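In Praise of the Dented Bowl

Kitchen things are the only things I own that get better company as they get older. I want to make a case for keeping them, scratches and all, and for eating out of them in front of guests.
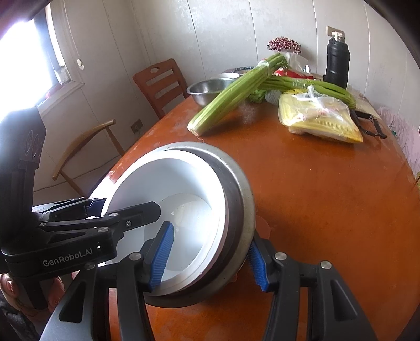
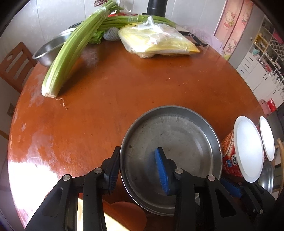

Scratched, scuffed metal at the dining table

Munther Mahasneh

I moved to Cividholm with two suitcases and a steel bowl my aunt pressed on me at the door. I didn't want it. It was heavy, it had a dent the size of a thumb, and I was sure I would buy a proper set within the month. That was 9 years ago and I used it this morning! I have beaten eggs in it, soaked beans in it, carried plums home from a neighbor's tree in it, and once (during a very bad storm) kept the hallway dry with it.

Meanwhile I've bought and lost whole families of dishes. There was a matching set from Henavix, 220 for the lot, and I was so proud of it that I cleared a shelf. It was lovely to look at. I was afraid of it the entire time I owned it. I wouldn't let my nephew carry the plates, I washed them one by one, and when the first one chipped I felt sick over a piece of clay.

What I love about old metal is how relaxed it makes everybody. Put a scuffed pan on the table, right on the wood, and people lean in and help themselves. They scrape the corners. They tear bread and go after the oil. Put down the good serving dish and the same people sit up straight and ask who would like to start.

I know the argument on the other side, and my friends make it loudly. A table should be beautiful, cooking is work, and the work deserves a nice plate. Fine, I agree with almost all of that! I just think we've gotten stuck on one idea of beautiful, the one where nothing has happened yet. A scratch from a spoon is a record of dinner. The same goes for tables. Mine has a ring near my chair from a teapot, and I could have it sanded out, but I'd miss it.

Shopping is where this gets silly. The Relier store near the station had a mixing bowl in its window in September for 490, already "aged" at the factory. Around the corner at Bagheri, which sells secondhand pots stacked up to the ceiling, I found the real thing for pocket change, and the man wrapping it told me how to get the burnt spots off with baking soda and patience. I got most of them off. I left the rest.

So go look in the back of your cupboard, or better, your mother's. Pull out the thing with the crooked rim. If the base is sound and it doesn't leak, give it a good scrub and cook something in it tonight, something with a lot of sauce, and bring it straight to the table without moving the food to anything nicer. Then watch how long people stay. My last lentil supper went on until half past midnight, and there were still two of us picking at the crust on the bottom with our forks.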